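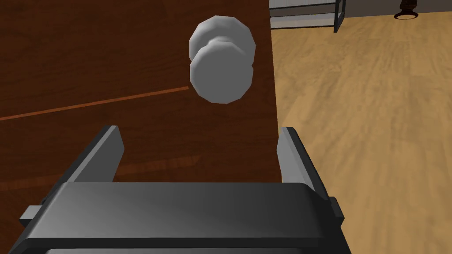

I got to the Rovley open day late on Thursday morning, thanks to a bus that took the scenic route through three industrial estates, and walked straight into a conversation about doorknobs. It pretty much stayed on doorknobs until lunch, and I was completely fine with that.

If you haven't come across Rovley, they're a small software outfit that writes the bits of a robot you don't see. Planning, control, the simulator, the tools for working out why everything went wrong at three in the morning. They take up the back half of an old printing works, and the front half belongs to a place that restores pianos, so every so often somebody hammers on a middle C while you're trying to listen to a talk about motion planning. I got used to it. By the afternoon I quite liked it.

The first stop was the simulation room, two long desks and a lot of monitors. Their door-opening work all starts in software, with a rendered room, a door, a knob and a gripper, and the same little task over and over with things shifted a bit each time. The planner they use is called Juris, and it was built in-house. I'd been expecting some slick demo reel, but the woman running the desk just opened up a terminal, typed a line, and off it went. She said the overnight batch had done 1238 attempts, and we spent a good twenty minutes poking through the ones that failed, which was a much better use of the time than watching the ones that worked!

Failures come with a label, and the labels are my favourite thing I saw all day. "Slipped on turn" is fair enough. "Closed early" I could guess. "Lost interest" needed explaining: it's the policy drifting off to hover beside the knob without ever committing, and apparently the name was a joke in somebody's first week that made its way into the database and can't be changed now without breaking half the reports.

I asked the obvious beginner's question, why a knob and why not a nice friendly lever handle. Levers came first, I was told, and they got boring. You can bump a lever from nearly anywhere and it'll go down. A round knob wants the fingers on either side of it and lined up properly, and then the wrist has to rotate without the whole arm wandering off sideways. If your approach is out by a small amount you get a finger pressing on the face of the knob, and the controller has to decide whether to push harder (bad), back off (slow) or slide around (clever, when it works). Most of the tuning over the last while has gone into that decision.

There was a lovely bit about collision shapes too. What you see on the monitor and what the physics engine bumps into aren't necessarily the same object. The visible model can be as pretty as you like, but the contact side gets broken into simple lumps so it'll run at a decent speed. They had a debug view that swapped one for the other, and we all crowded round to look. One chap at the back had clearly been waiting years for someone to ask him about convex decomposition, and he got his chance. I followed maybe half of it and enjoyed the lot.

After that we moved on to perception. They don't hand the planner the position of the knob on a plate, at least not in the later tests. It has to come from the camera on the arm, and that gets tricky right at the end, when you're close and the door takes up most of the view and there's hardly any room left to judge things against. Their answer is to hold on to the estimate from further back and blend it with whatever the close view offers. The graph of how much it trusts each one was up on the wall, coloured in with actual highlighter. I should have taken a photo of it and I forgot, sorry.

Random textures and lighting get thrown in as well, so the software doesn't learn that all doors are one particular brown. I got to move the sliders myself. I made a door the colour of a school jumper and the thing still found the knob, so I made the light awful as well, and it went for the wrong spot entirely. Small cheer from the group. It was immediately saved as a test case, and I'm claiming that as my contribution to the field.

Lunch was sandwiches in the corridor, and a very good lemon slice.

The afternoon was tooling, which I'd expected to sneak out of and didn't. They've got a replay viewer called Drillia that lines up the camera view, the joint angles and the contact forces on one timeline, and you drag a cursor along and everything moves together. I know that sounds like the bare minimum, but I've spent enough of my working life with a video in one window and a spreadsheet in the other to feel a bit emotional about it. You can pin up to 300 runs at once and it'll group the ones that went wrong in the same way. It did fall over once while we were watching. The fellow demonstrating said "yep, it does that", restarted it, and carried on from where he'd been.

We finished with a short talk comparing their controller with the Urbańczyk one, an older setup they inherited and still keep running as a baseline. Old faithful is slower and a lot more cautious, and on a couple of the awkward door angles it's still ahead. I liked that they put that slide up in front of visitors and took questions on it. The best one came from a kid of maybe twelve, who wanted to know what happens if the door's locked. Long pause. The current version keeps turning until it times out, so there's a new label coming, and the kid got to choose it. "Rude door" won by a mile.

A few practical things if you're thinking of going to the next one, which they reckon will be in April. Entry's free but you do have to book, and the groups are small. Parking is hopeless, so get the bus, and ignore the online map because it'll send you to the piano people (who are very nice about it and will point you round the side). Bring a jumper, the simulation room is kept freezing for the machines. If you can only make one session, take the morning, and ask to see the failures.

I caught the 4.10 back and tried to watch my own hand opening the front door when I got home. Took me 2 goes.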